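Unit 4: Mineral Supplements – Magnesium, Calcium, Iron and Zinc
Course handout

Scope

Unit 3 dealt with the fat-soluble vitamins. Unit 4 covers four minerals that account for a large share of supplement sales and a large share of labeling mistakes. Students should be able to read a supplement panel, convert between compound weight and elemental weight, and state which minerals compete with each other in the gut. Dosing for disease is outside the scope of the course.

4.1 Compound weight and elemental weight

A mineral in a tablet is almost never present as the free element. It is bound to something else: an oxide, a carbonate, a citrate, a gluconate, an amino acid. The weight of the whole compound is the compound weight. The weight of the mineral alone is the elemental weight. In the United States the Supplement Facts panel lists the elemental weight, but the front of the bottle is often less clear, and imported goods follow other habits.

The elemental fraction is found by dividing the mass of the mineral in one formula unit by the mass of the formula unit. Approximate values used in this course:

Magnesium oxide: 60 percent magnesium
Magnesium citrate (anhydrous, trimagnesium): 16 percent magnesium
Magnesium glycinate: 14 percent magnesium
Calcium carbonate: 40 percent calcium
Calcium citrate: 21 percent calcium
Ferrous sulfate, dried: 30 percent iron, varying with water content
Ferrous gluconate: 12 percent iron
Zinc gluconate: 14 percent zinc
Zinc oxide: 80 percent zinc

Worked case. A tablet contains 500 mg of calcium carbonate. Elemental calcium is 500 times 0.40, or 200 mg. To supply the same 200 mg from calcium citrate, the tablet would need 200 divided by 0.21, or 952 mg of compound. This explains why citrate tablets are large and why the serving size is often two tablets.

The practice labels for this unit come from two product lines, Vuder and Clendex. The Vuder magnesium label gives elemental weight on the panel and compound weight on the front. The Clendex label gives elemental weight in both places. Students who take the front figure on the Vuder label as elemental will overstate the dose by a wide margin, and this was the most common error on last term's worksheet.

4.2 Solubility and uptake

Uptake depends on how much of the compound dissolves, on the acidity of the stomach, on what else was eaten, and on how much of the mineral the body already holds. Of these, only the first is a property of the tablet.

Magnesium oxide has a high elemental fraction and low solubility in water. Citrate has a lower fraction and dissolves readily. A small oxide tablet may therefore deliver less absorbed magnesium than its label suggests. Magnesium that is not absorbed stays in the bowel and draws water, and loose stools are the usual first sign that the amount taken is too high for the person.

Calcium carbonate needs stomach acid to dissolve and is best taken with a meal. Calcium citrate can be taken with or without food. People who use acid-reducing drugs are generally pointed to citrate for this reason. The absorbed fraction falls as the single dose rises, so amounts above 500 mg of elemental calcium are normally split.

Iron in supplements is non-heme iron. The ferrous form is taken up better than the ferric form. Vitamin C eaten at the same time raises uptake; tea, coffee and bran lower it.

Zinc gluconate, citrate and sulfate are all reasonably soluble. Zinc oxide is less so, although it is cheap and compact and remains common in multivitamins.

4.3 Competition between minerals

Several minerals share transport routes across the gut wall, or interfere with each other before they reach it. The main pairs:

Calcium and iron. A large calcium dose taken with iron lowers iron uptake in single-meal studies. The effect over months is smaller.

Zinc and copper. High zinc intake over weeks causes gut cells to make more of a binding protein that holds copper and carries it out when the cells are shed. Copper deficiency from long-term high zinc use is well described.

Iron and zinc. Iron in solution on an empty stomach can lower zinc uptake. The effect is weak or absent when both are eaten in food.

Calcium and magnesium. Competition is measurable at very high calcium intakes and is of little concern at ordinary ones.

The usual answer to all of these is spacing. Two hours between calcium and iron is the interval used in the worksheet.
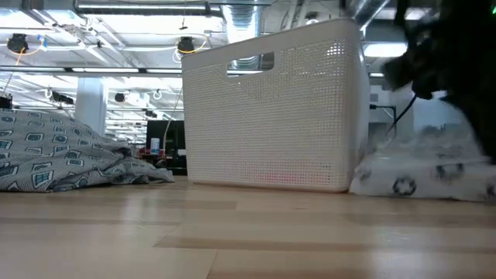 Why is calcium left out of many iron-containing prenatal tablets, or included only in a small amount?

Bulk is the first reason: a full calcium dose would make the tablet too large to swallow. The second is the interaction described above, as calcium taken together with iron reduces the amount of iron absorbed from that dose.

4.4 Reference intakes and upper levels

Four terms are used in the reading and must be kept apart.

The Estimated Average Requirement is the intake that meets the needs of half the people in a group. The Recommended Dietary Allowance is set above it, to cover nearly all healthy people in the group. Adequate Intake is used where the evidence does not allow an average requirement to be set. The Tolerable Upper Intake Level is the highest daily intake judged unlikely to cause harm in nearly everyone.

The upper level for magnesium applies only to magnesium from supplements and drugs. Magnesium from food is not counted. As a result, the adult upper level (350 mg) is lower than the recommended allowance for adult men (400 to 420 mg, depending on age), which confuses students every term. The two figures measure different things and do not conflict.

For calcium, iron and zinc the upper level covers all sources together.

Daily Value, as printed on the label, is a single figure for general labeling. It does not change with age or sex within the adult group. A tablet with 100 percent of the Daily Value for iron (18 mg) supplies more than twice the allowance for an adult man (8 mg).

4.5 Dosage forms

Tablets are compressed powder with a binder, a filler and usually a lubricant such as magnesium stearate. The stearate is present in very small amounts and does not count toward the magnesium dose.

Capsules hold loose powder or granules. They need fewer binders but hold less material per unit of volume, and this matters for the bulky compounds in section 4.1.

Liquids suit people who cannot swallow tablets. Liquid iron can stain the teeth and is usually diluted and taken through a straw.

Gummies seldom contain iron, in part because of taste. Their mineral content per piece is low. The serving size should be checked before any comparison with a tablet.

Coated and slow-release forms are sold mainly for iron. They reduce stomach upset in some users, but part of the iron may be released past the section of the gut where uptake is best.

4.6 Storage and safety

Mineral salts are stable compared with most vitamins. Moisture is the main risk, and tablets that have swollen, spotted or crumbled should be discarded. Combination products expire according to their least stable ingredient, which is usually a vitamin.

Iron products are a serious poisoning hazard for small children. They are to be kept in the original container with the cap closed and out of reach. A suspected overdose in a child calls for immediate contact with a poison center, whether or not there are symptoms.

Calcium, magnesium, iron and zinc all bind to certain antibiotics and to thyroid hormone tablets. The spacing needed varies by drug and is given in the drug's own labeling.

4.7 Worksheet data

The class data set, Kpodo, lists 57 product labels with the compound, the serving size, the stated weight and the position of that weight on the package. In 11 of the entries the compound is not named; leave these out of any conversion and report them separately. In 3 entries the stated weight is per serving of two tablets, and the per-tablet figure has to be worked out before the rows are compared.

Enter results in the Atis template. Round elemental weights to the nearest whole milligram for calcium and magnesium, and to one decimal place for iron and zinc. Carry full precision through the calculation and round once, at the last step – rounding the fraction first gives errors of several milligrams in the calcium rows.

Allow about 2 hours for the full sheet.

4.8 Terms to know

Elemental weight
Chelate
Non-heme iron
Bioavailability
Tolerable Upper Intake Level
Excipient
Osmotic effect

Reading for Unit 5: the chapter on iodine and selenium, including the table of food sources. The section on soil content may be skipped.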